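Why Are Fish Dark on Top and Pale Underneath?
by Kamil Michalík
Sunday, November 3, 2019
14 shares 2 comments

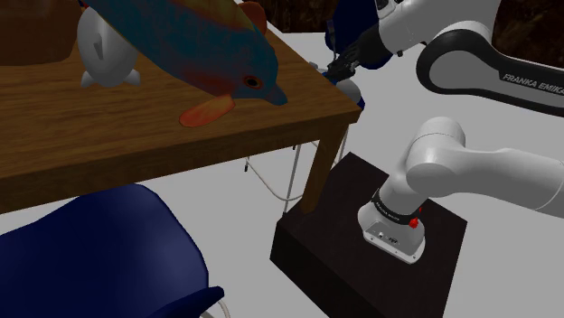

Fish are really good at hiding, and lots of them do it in the middle of open water where there's nothing to hide behind! No rocks, no weeds, just water all around. I used to wonder how they managed it. Part of the answer is color. Toy makers can paint a fish any way they like, so you get ones like the big one on the table, dark teal-blue with reddish and orange tones along its back and belly. Lots of real fish that live out in the open sea are much plainer. Think of a mackerel or a tuna. The back is dark and the belly is silvery or white.

So let's pretend you're a hungry seabird. You're flying over the ocean and looking down. What color is deep water when you look down into it? Pretty dark! A fish with a dark back is hard to spot against it, and you might fly right over your lunch.

Now pretend you're a bigger fish, swimming underneath and looking up. Up there it's bright, with all that sunlight coming through the surface. A dark belly would show up like a bug on a window. A pale belly blends in a lot better.

Scientists call this countershading. It's a long word, but you can break it into 2 pieces - "counter," which means against, and "shading," which means shadows. Sunlight comes from above, so it makes an animal's back look lighter and leaves its belly in shadow. The fish's colors work against that, and the whole body looks flatter and harder to see.

Sharks have it too, and so do penguins. (Next time you see a penguin, think about what it looks like from below when it's swimming. White tummy, bright water!)

My favorite is an oddball called the upside-down catfish. It lives in Africa and spends a lot of its time swimming on its back. Guess which side is darker? Its belly! That's the side facing up, so that's the side that needs to be dark.

Want to try it yourself? Cut 2 fish shapes out of white paper. Color one of them dark blue and leave the other one white. Lay them both on a dark blue sheet and take a few big steps back. Then tape them to a sunny window and look again. My nephew Samir did this in October and wanted to make a whole school of them, so get plenty of paper.

Share this 14
Comments (2)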